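Cube shelf reset, start to finish

Did this Sat 29 October in the back hall, took most of the afternoon but only becuase I kept stopping. You need a damp cloth, baskets, a marker, masking tape. That's it.

Step 1. Everything out. All of it, onto the bed or a table. Don't sort yet. Wipe top cubbies first, then work down – dust falls. Get the back corners.

Step 2. Measure the openings before buying any bins. I didn't the first time and ended up with 2 fabric ones from Stidell that jammed. Width, height, depth, write it on tape and stick it inside a door.
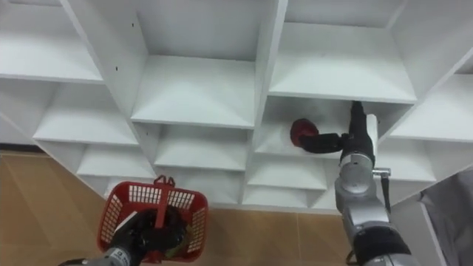

Baskets go in before loose stuff. One kind of thing per basket, heavy ones down low. Pick ones with holes in the sides if you can, like the red plastic one with the mesh sides – you see whats in there without pulling it out. A carry handle in the middle is good too but check it clears the shelf above.

Step 3. Books and folders in the wide cubbies, flat things in the shallow one at the bottom. Leave one cubby free for whatever shows up later.

Step 4. Tape labels on, live with it a week, then do proper ones. Melur Santoso asked what I use – plain Truvard tape, black marker. Redo in March.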